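Gripper Care Tips for a Small Bench Robot

These tips are for a single arm on a bench with a two-finger gripper, the kind used for picking up panels, boxes and other flat-sided parts. They were collected at Clarnerby, where one arm does most of the shop's handling. The simulator we use is Flellow, but the steps are the same in any other.

What to keep in the drawer

A short hex key set, lint-free cloths, isopropyl alcohol, a soft toothbrush, a 3 mm feeler gauge, a paint marker and a spare set of finger screws. Keep the screws in a labeled bag. They look just like the ones for the cable clamps, but they are shorter.

Wipe the fingers first

Stop the arm, press the emergency stop and wait for the drive light to go out. Dampen a cloth with alcohol and wipe the inner face of each finger from the base up to the tip. Do the edges too. Use the toothbrush in the corner where the finger meets the palm, which collects more dust than any other spot on the machine. Don't spray anything directly at the gripper.

If the gripping faces have rubber pads, use water with a drop of dish soap. Alcohol dries out rubber and the pads will start to crack along the top.

Check the screws

Put the key in each finger screw and turn it gently. If it moves, take it out, clean the threads, add a small drop of removable thread locker and put it back. Draw a line with the paint marker across the screw head and onto the finger. Next time you only have to look at the line.

Check that the fingers meet evenly

Close the gripper slowly on the feeler gauge at the tips, then again near the base. The pull should feel the same in both places. If it is tight at the tips and loose at the base, a finger is bent or there is grit under its mounting face. Take the finger off and clean under it before you order a new one.

Try the grip in the simulator

After changing fingers, enter the new length and thickness in the model before running the arm. An old finger length is the usual cause of a crushed part. Set the view to look out past the fingers and bring up a part with a plain shape. Long slabs work well, as a wrong angle shows up against the straight sides. Look at how each finger sits relative to the part, then turn the view and look again. One finger can overlap the side of a part on screen and still be well in front of it.
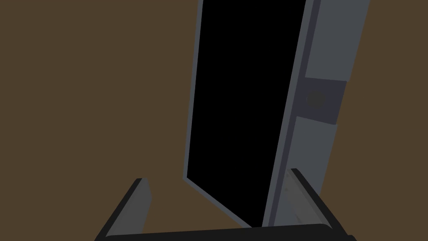 Run the real arm slowly

Set the speed to 30 percent for the first run. Keep the lid of the stop button open and your hand near it. Use a scrap part. Listen as the fingers close: a steady hum is fine, a click at the same point each time means the slide needs cleaning.

Grease the slide

Use the grease named in the manual and not much of it. A thin film on each rail is enough. Open and close the gripper a few times and wipe off whatever gets pushed to the ends. Chaltu Negussie does this with a cotton swab and it keeps grease off the pads.

Look after the cable

Move the wrist by hand through its full turn with the power off. The cable should hang in a loose curve the whole way. If it pulls straight, move the clamp back toward the elbow.

Write it down

Keep a card taped inside the cabinet door with the date, the cycle count and what was done. Our last entry reads: April 23, 2022, 3980 cycles, left pad changed, Y. Dursun. The next pad change goes on the line under it.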